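Clirkside Forum on Regional Security
Minutes of the Working Group on Border Affairs, December session

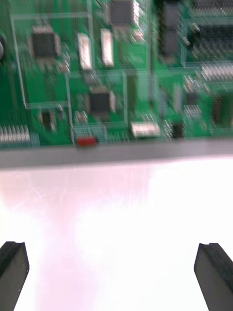
Present: Silvia Sokol (chair), Jianguo Shao, Aiguo Li, Corina Plattner
Apologies: Sihan Yu
Minutes taken by: Corina Plattner

3 comments | 12 shares

1. Opening and previous minutes

The chair opened the meeting at 2:05 p.m. The minutes of the previous session were approved with one correction. Under item 4, "ceasefire line" was changed to "line of withdrawal," the term used in the agreement itself.

2. Withdrawal from the Luo valley

Mr. Shao presented his report on the withdrawal of Sovano government troops from the upper Luo valley. Of the 3,000 troops covered by the agreement, 2,114 had crossed back over the line by the end of last month. The rest remain at two posts near the Lalladex road. The Sovano defense ministry has told the Forum that heavy snow on the pass is holding up the remaining convoys. Mr. Shao noted that the road was open to commercial trucks during the same period and that the ministry had been asked in writing to comment. No reply had been received.

Ms. Plattner asked whether the figure included border police. Mr. Shao replied that it did not. The agreement places border police under a separate annex, and neither party has released numbers under that annex.

It was agreed that the briefing paper would give the ministry's explanation and the road records side by side, without drawing a conclusion.

3. Displaced families

Mr. Li reported that 141 families from the valley have registered to return before spring. Most are from the lower villages, where the school and the clinic are open again. Registration in the upper villages has not started. The district office in Lalladex says it cannot begin until the land survey is complete.

The chair asked that the paper state clearly that registration is not the same as return. Mr. Li will revise the second section and add the text of the district notice as an appendix.

4. Request for observer access

The Working Group considered a draft letter to both parties asking for access to the crossing points. Ms. Plattner proposed removing the paragraph on night patrols, which in her view went beyond the Forum's mandate. Mr. Li disagreed and asked that his objection be recorded. The paragraph was removed by a vote of three to one.

The letter will be signed by the chair and sent in both official languages. Ms. Yu will be asked to check the translation.

5. Other business

The public talk on the history of the Luo boundary will go ahead in the main hall. Speakers are asked to send their notes to the office beforehand.

Action items
Mr. Shao: second written request to the ministry
Mr. Li: revised section 2 and appendix
Ms. Yu: translation of the access letter
Ms. Plattner: circulate draft minutes

The meeting was adjourned at 3:50 p.m.

Get Forum minutes and papers by email. Enter your address to subscribe to our newsletter. You may unsubscribe at any time.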